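Subject: Re: [plulell-users] Arm stops mid-move on cable contact, no fault logged
Date: 20 January 2023

On the list, someone from the Ikance lab wrote:

> We've had two cases where the arm pushed into a wire bundle, stopped,
> and then started up again by itself when the load dropped. No fault
> in the log either time. Is anyone else on Plulell seeing this, or is
> it just our force settings?

It's not just you! We got the same thing on our PC assembly cell, and ours was scary enough that I've locked the cell out until I understand it.

Our job is putting parts into an old desktop tower: CPU, memory, hard drive. The trouble is all in the wiring. The factory cables are zip-tied into fat bundles that swing right over the places we need to get to, and the gripper has to come down between them and the drive cage.

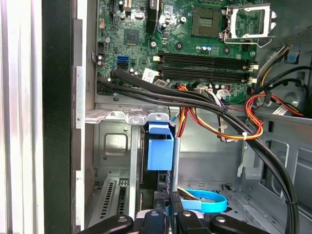

On run 299 the fingers snagged a power bundle on the way down. The force reading climbed, the arm stopped (good), and then it just sat there with the status showing "running". I waited 16 seconds, figured it was dead, and was leaning in with a plastic stick to free the wire when the bundle slipped off and the arm finished its move. It missed my hand, but not by a lot. The log for that run has 3249 lines and not one of them says fault.

What I think is going on, and please correct me if you know the Plulell code better than I do: the contact limit pauses the trajectory but never drops the enable. So as soon as the force goes back under the limit, it carries on like nothing happened. The Cinov controller underneath would latch a proper stop, but it never gets told.

The drive pick is the other spot that worries me, with the arm working right over the parts tray and the tower close beside it.

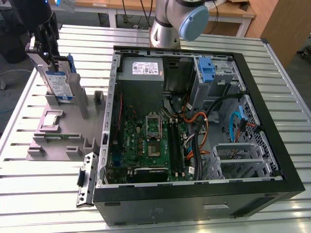
Gripper over the hard drive in its holder, CPU and RAM waiting in the tray.

I've tried to make it happen again with the speed turned way down and everybody outside the fence. Got it 8 times so far, always on cable contact, never on a hard surface like the cage. My guess is that the springy wire lets the force sag back under the limit, and sheet metal doesn't.

The carry over to the tower is where I'd like a real latch most of all, with a drive up in the air and all that wiring ahead of it.
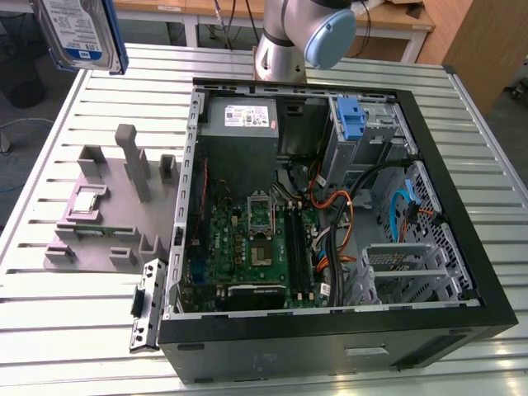 Hard drive off the tray, tower open, CPU socket and memory slots still empty.

For now we've got a watchdog script that kills the enable if the joints stop moving while the status says running. It's ugly and I wouldn't call it a safety device, so the rule here is e-stop pressed before any hand goes in, even when the arm looks dead. I've also sent the log to the Khương office, and they have it open as a bug with a fix hoped for in March.

Could you check which contact mode you're in, and whether your arm is over a cable each time? I can post the watchdog if anyone wants it.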